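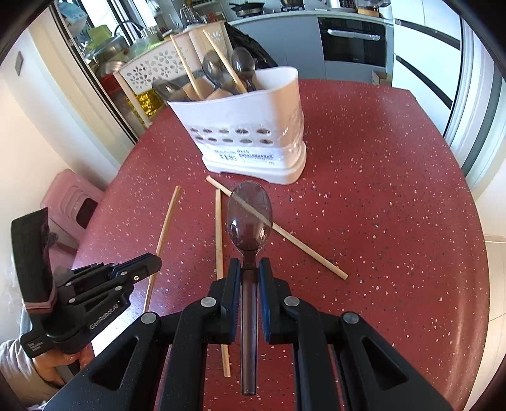
カテゴリ：論文・研究ノート ＞ 生活語彙

4. 考察：「スプーン」と「匙」の棲み分け

4.1 自由記述にみる呼称の揺れ

前節の集計では、有効回答649件のうち「匙」を日常語として挙げたものは72件にとどまった。この数字だけを見れば、「匙」はすでに辞書と病院と慣用句に引退した語である。ところが自由記述欄に目を移すと事情はやや込み入ってくる。ふだんは「スプーン」としか言わないと答えた回答者が、同じ調査票の裏面で「小匙一杯の塩」と書き、さらに下の行で調査票の長さに「匙を投げた」と書いている。語は引退したのではなく、非常勤になったと考えるほうが実態に近い。

先行するグロスコーム調査では、この種の併用は「過渡的な混乱」として処理されていた。しかし過渡期が三世代にわたって続いているのであれば、それを混乱と呼び続けるのは観察者の側の都合であろう。本稿では、両語の選択を左右する要因として、(a) 計量か喫食か、(b) 材質、(c) 複合語の内部か単独か、の三点を取り上げる。

(a)については予想どおりの結果で、書くことがあまりない。計量の文脈では「大匙」「小匙」が圧倒的であり、「大スプーン」と答えた回答者は給食用の大きな道具を思い浮かべていた。設問が悪かったのである。 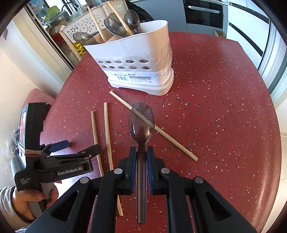 (b)の材質はもう少し面白い。木製のものは「木匙」「木のスプーン」に割れ、金属製はほぼ「スプーン」に集中し、合成樹脂製になると「匙」はまず現れない。「プラスチックの匙」という言い方に文法上の難点はなく、意味も完全に通じる。それでも回答者に許容度を尋ねると、「間違いではないが、言っている人を見たくない」という趣旨の評言が並ぶ。使い捨ての道具に和語を充てることへの抵抗とも読めるが、箸のほうは割り箸であれ何であれ「箸」で通っているので、この説明はあまり遠くまで届かない。「チョップスティック」が日本語の食卓に席を得られなかった以上、箸には競争相手がいないというだけの話かもしれない。
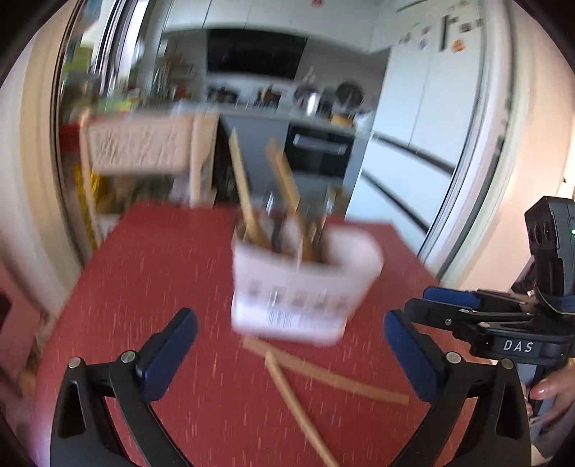
最終更新：3/16/19

4.2 容器の側の問題

意外に手間取ったのは、道具そのものよりも、それを立てておく入れ物の名であった。「箸立て」に匙を入れた場合、その容器は依然として「箸立て」であるか。面接調査に応じた49名の大半は「箸立て」のままでよいとした。では木べらと匙だけが残り、箸が一膳もなくなった場合はどうか。この設問に入ると沈黙が長くなり、「うちではそうならない」という回答が増える。仮定を拒否されると調査者にはなす術がない。

バルビエリ商店の古い品書きを見ると、同じ円筒形の器が「箸立」「匙立」「卓上筒」の三つの名で、しかも別々の値段で載っている。9月号にのみ見える「卓上筒」は定着しなかった。中身を指定しない名称は正確ではあるが、何を入れればよいのか誰にも伝わらなかったらしい。スカレックスの現行品も箸以外の利用を謳いながら、品名は堅実に「箸立て」である。
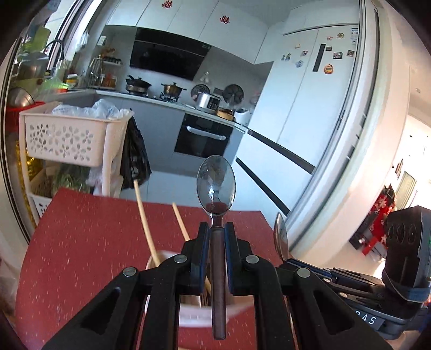 図3　柄の茶色いステンレス製スプーンと、木べら・箸を立てた白い丸形容器

図3のような混載の例について呼称を求めたところ、「箸立て」がもっとも多く、「コップ」「入れ物」「あれ」が続いた。「あれ」と答えたのは21名で、本調査でもっとも意見の揃った集団でもある。全員が同居人には通じると述べた。呼称の研究にとっては愉快な結果とは言いがたいが、複合語の前部要素「箸」が中身の記述としての力を失い、器の用途の大枠だけを示していることは、下駄箱に下駄がないのと同様に確認できる。

なお、サダリ地区の回答には「匙」を「さじ」と読まず、書くときだけ使うというものが含まれる。発音されない語を語彙量に数えるべきかどうかは筆者の手に余るため、次節の表では括弧に入れて示した。

お問い合わせ ｜ © サダリ生活語彙研究会 ｜ ページの先頭へ戻る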